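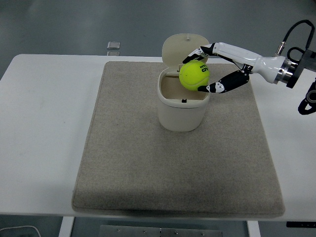 4.2. Tiempos de escala en aeropuertos regionales

El segundo bloque del análisis se ocupa del tiempo de escala, entendido como el intervalo entre la colocación y la retirada de calzos. Se utilizaron los registros de rampa de dos aeropuertos, Pornari y Gretthorpe, correspondientes a la temporada de invierno. De las 800 rotaciones disponibles se descartaron las que incluían pernocta, cambio de aeronave o intervención de mantenimiento no programada. La muestra final quedó en 225 rotaciones para Pornari y 153 para Gretthorpe.

Los dos aeropuertos comparten el mismo agente de asistencia en tierra, Clurer, pero difieren en la disposición de la plataforma. En Pornari el embarque se hace a pie desde la terminal y se emplean las puertas delantera y trasera. En Gretthorpe los puestos remotos están a más de 200 metros del edificio y el pasaje se traslada en autobús. Esta diferencia condiciona la secuencia completa de la escala, sobre todo el desembarque, que en Gretthorpe no termina hasta que regresa el segundo vehículo.

Para separar el efecto del embarque del efecto del equipaje se siguió el procedimiento de Rawashdeh, que asigna cada minuto de demora a la última tarea finalizada antes del cierre de puertas. El procedimiento tiene una limitación conocida: cuando dos tareas terminan a la vez, la asignación depende del orden en que el coordinador las anota. Los casos dudosos se revisaron a mano y se excluyeron del cálculo por tareas, aunque se mantuvieron en el total.

La distribución de Pornari es estrecha y casi simétrica. La de Gretthorpe presenta una cola larga hacia la derecha -- la misma forma que aparecía en la figura 2 para los vuelos de la primera ola -- y concentra los valores extremos en las franjas con dos llegadas simultáneas. El repostaje no resultó determinante en ninguno de los dos casos. Tampoco lo fue la limpieza de cabina, que realiza la propia tripulación.

El 11/01/2020 se trató por separado, dado que el deshielo obligó a modificar el orden de las tareas en ambos aeropuertos. Su inclusión desplaza la media de Gretthorpe, pero apenas altera la mediana, por lo que en el apartado siguiente se trabaja con esta última.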